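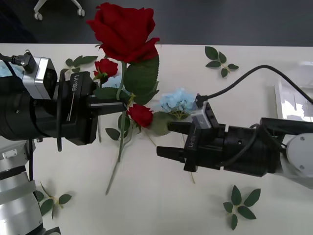
Pirmin Oberholzer wrote that he would never put silk hydrangeas in the sink, and that a hair dryer on cool gets most of the dust off. I read that in an older thread and I'm not sure it applies to mine.

Search questions Ask a question
2 min read

Cleaning and storing fake flowers between seasons

I have a lot of artificial flowers and branches that go up in May and come down in the fall. Some are fabric, some are plastic, and a few I can't tell. Last year I put them all in one big bag and they came out flat and gray. How do I clean them, and what do I store them in? The closet is small. I have room for 6 shoe boxes and one long box.

Posted by Urmila Bhatia

2 answers

Jitendra Nigam
Sort by material first. Plastic leaves can be wiped with a damp cloth and a little dish soap. Fabric petals get dry dusting only, until you have tested one petal at the back with a wet cotton swab. If color comes off on the swab, stop there.

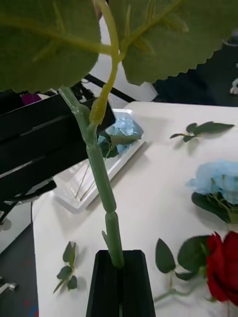
Dust settles mostly in joints and creases, so a cloth misses a lot of it. Use an old soft toothbrush. On a stem like the pale green one, work around each place where one section meets the next, then do the spot where the branch splits off. Big leaves you can wipe flat against your palm. Let everything air dry overnight before it goes in a box.

For storage, stuff tissue around the flower heads and don't stack anything on them.

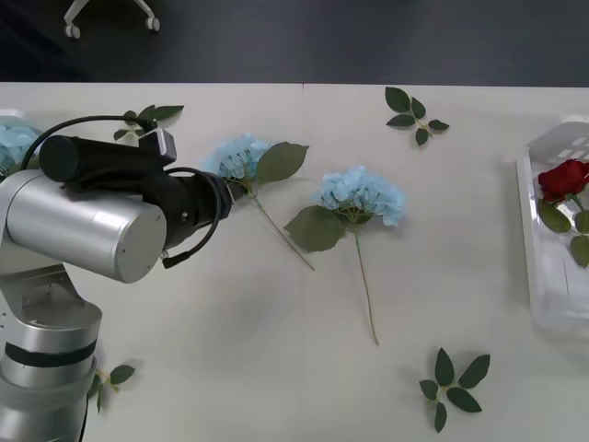

Round heads crush the easiest. Stand those upright in a tall box if you can, with the stems pushed into a piece of foam. Long branches go in the long box, thick ends alternating. I put a label on each end because I always shove them in backwards.

Flattened petals usually come back with a clothes steamer held well away. Don't steam anything glued.
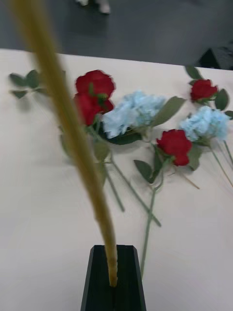
Page 2 of 4

Şükran Canpolat
I just use a big paintbrush and do it outside. Garbage bags are bad, they squash everything. I had some from Villar and the color ran when I washed them so be careful with dark red.

Was this helpful? 

Contact us | © Onder Community Help | Back to top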